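Home Reviews Hardware Finishes Contact

Oltico 3 Lever Set: Review
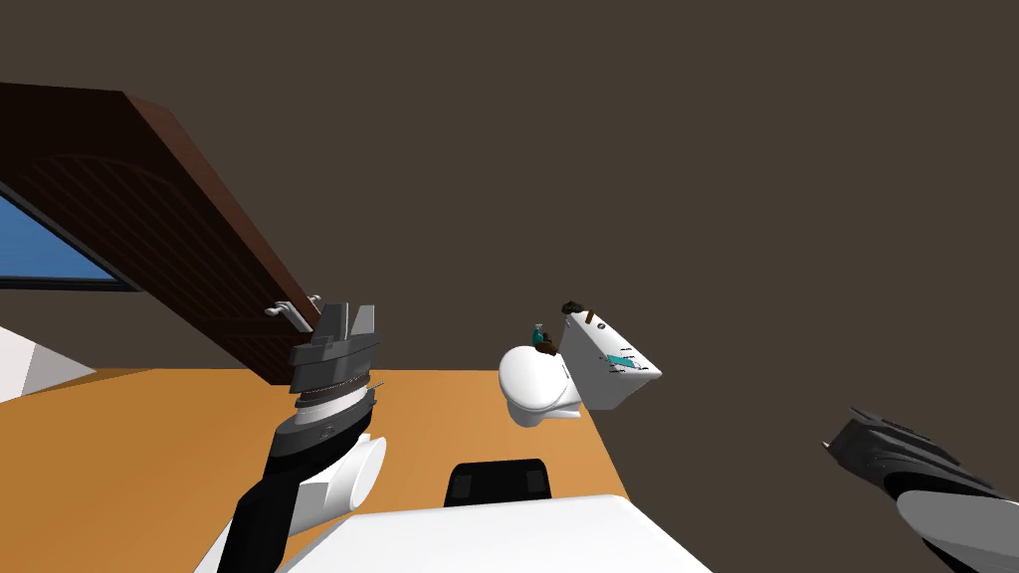 The Oltico 3 is a passage lever set from Plerby, sold for interior doors with a standard bore. I fitted it in June to a door from Inurwood and have used it daily. Spring return is firm and the lever sits level at rest. Finish choices are black, brass and a pale silver. I would pick silver for a dark door: a silvery-white handle on dark brown wood, with a long plate against the face, is easy to find in a dim hall. Brass gets lost on the same stain.

Installation took 15 minutes with a hand screwdriver. The template is accurate. The 4 supplied screws are soft, and one head stripped at moderate torque. Replace them before starting.

The latch is quieter than the Escobar it replaced. There is slight play in the spindle, under the grub screw, which a second tightening removed.

Rating: 9 out of 10 for the mechanism, lower for the screws.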